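How I keep the pantry in order when the kitchen is small

My kitchen in Hanbridge has one narrow pantry closet, and for the first two years I was always losing things in it. I bought cumin when I had cumin. I found a bag of lentils older than my youngest child. My mother kept her pantry very well, but she had a whole room for it, and her method did not fit into my closet. So I made my own, little by little, and I write it down for those who have the same problem.

Start with emptying one shelf, only one. If you take out everything at the same time, you will have the dinner hour coming and the floor full of jars. I did this once on a Wednesday and we ate toast. Wipe the shelf with warm water and a little dish soap, dry it well, and leave the door open for 20 minutes before you put anything back.

Put the new things behind the old things. In a shop they do it every day, and at home we forget it, since we come back tired and push the new package in where there is space. I unpack the bags on the table first, then I pull the old packages forward with one hand and slide the new ones behind. It takes two minutes more.

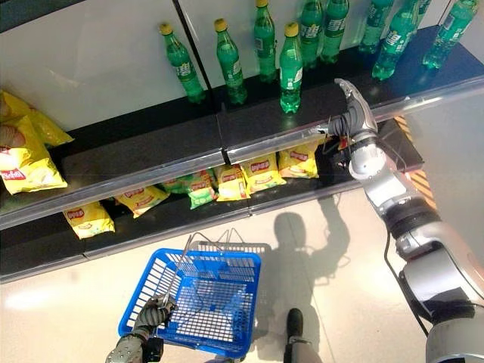 Drinks and snacks are bulky, so they need their own rule. I keep tall bottles on a shelf where I can see the caps and reach them without lifting the arm over the shoulder. Bags of chips are light but they take much air space, and if something heavy is set on them you will have crumbs. I give them a low shelf to themselves, standing up like books. An opened bag goes to the front, folded twice and closed with a clothespin. The clips they sell for this are also good, but mine always disappear.

Flour, rice and sugar I move to jars with a tight lid. My neighbor Éabha Egan keeps hers in the paper and has no trouble, but we had pantry moths one July and I do not want to meet them again. If you see small webs in the flour, throw it out, and look also in the nuts, the dry fruit and the birdseed. Vacuum the corners and the little holes where the shelf pins go. Put the vacuum bag in the outside trash the same day.

For labels I use masking tape and a black marker. I write what it is and the month when I opened it. Faisal Tanoli told me to put the tape on the lid, and I did this for a while, until I washed three lids together and did not know anymore which was which. Now the tape goes on the jar. If the glue stays behind, rub it with a drop of cooking oil, wait a little, and wash with soap.

Jars of 1000 ml are the most useful size for me. A normal bag of rice fits in one, with a little left over for the same evening. The very big jars look nice but are heavy when full, and my hands are not strong in the morning.

Weight goes low. Oil, cans, potatoes and onions are on the floor level, with the potatoes and onions in separate boxes. The onions make the potatoes sprout faster, or so my mother said, and since I separated them I throw away less. Both need a dark place and some air, so no plastic bags.

On the inside of the door I have a paper with 4 short columns: baking, cans, dry food, drinks. When something is nearly finished, the person who notices it writes it there. Before shopping I take a photo of the paper with my phone. My husband prefers to carry the real paper, and then he leaves it in the car, so we have also a second pencil and a second paper.

Once every season I look at the back row and take out what we did not touch. If it is still good, I cook it that week or give it to Shabnam, who can make soup from anything. Her lentil soup with lemon I will write down on another page, when she tells me how much salt.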